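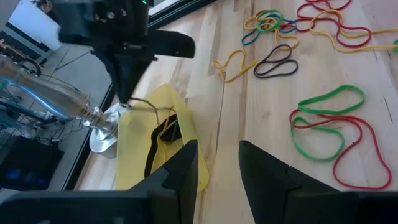
Rubber bands and a yellow fabric bag on a table top, Girthorpe.

PRESS RELEASE - for immediate use
September 11, 2023

Girthorpe sorting table wants your rubber bands (and the bags to put them in)

Girthorpe Reuse Room is asking households, offices and schools to empty out the kitchen drawer. Rubber bands wanted. All colours, all sizes, tangled is fine. Collection opens today at the Reuse Room and at the Bravbridge library desk, and runs until we hit the target or run out of shelf.

The target is 1,000 small fabric bags, each one filled with sorted bands and handed back out free to anyone who can use them. Market stalls, allotment holders, classrooms, the post room at your work. First bags go to the Landeg seed swap, which has been buying new bands every April and would like to stop.

How it works

Bands come in by the handful, mixed up with string, bread tags and the odd paper clip. They get tipped out on the table and spread so the colours can be seen. Anything cracked or sticky goes in the bin. The rest is pulled apart, looped singly and put in a bag. Knots take the longest. Long thin ones wrap round everything else and are best taken out first, we have learned this the slow way.

Sorting is by size, colour only if there is time. Last season it was by colour only and the feedback from stalls was clear: they want to know if it will go round a bunch of leeks. So size it is. Thick, thin, long, short. Mixed bags will still be made up for schools, who asked for colours.

70 bags are already done and waiting on the shelf. Thats a start.

What we can take

Rubber bands, any colour, any thickness
Small drawstring or fabric bags, thin or see-through ones very welcome as people can tell what is inside
Small lidded tins and jars, clean, for storing the odd sizes
Clear plastic bottles with the lids, rinsed out, for the seed swap

What we can't take

Hair bobbles with metal joins
Elastic cut from clothing
Anything that has been in the garden over winter

Please bring things loose in a carrier or box. No need to sort at home, though if you have children who like that sort of job do let them, it saves us an evening.

Where and when

Girthorpe Reuse Room, side door, weekday mornings and the late opening. Bravbridge library desk, normal library hours. Parking at Girthorpe is tight before lunch, use the lower car park. There are 3 drop-off boxes in total, the third is in the entrance at Gastaro, the café on the Landeg road, and can be used whenever the café is open. Small amounts only at Gastaro please, the box is not big.

Sorting sessions are open to all. No booking. Come for ten minutes or stay all morning. Seats and tea provided, bring reading glasses if you need them as the small bands are fiddly. Under-12s with an adult.

Asking for a bag

Groups wanting filled bags should say how many, what sizes and what they are for. Email or leave a note in the book by the door. We will do our best on sizes but can not promise, it depends what comes in. Bags can be returned for refiling when empty.

Photo use

The picture with this release is free to use with a credit to Girthorpe Reuse Room. A larger version can be sent on request.

ENDS

Notes to editors

Girthorpe Reuse Room takes in small household items and passes them on free of charge. The rubber band collection covers Girthorpe, Bravbridge and Landeg.

Please note the target is 1,000 filled bags and not 1,000 bands, an earlier notice had this wrong.

Enquiries: press desk, Girthorpe Reuse Room. Messages answered mornings only.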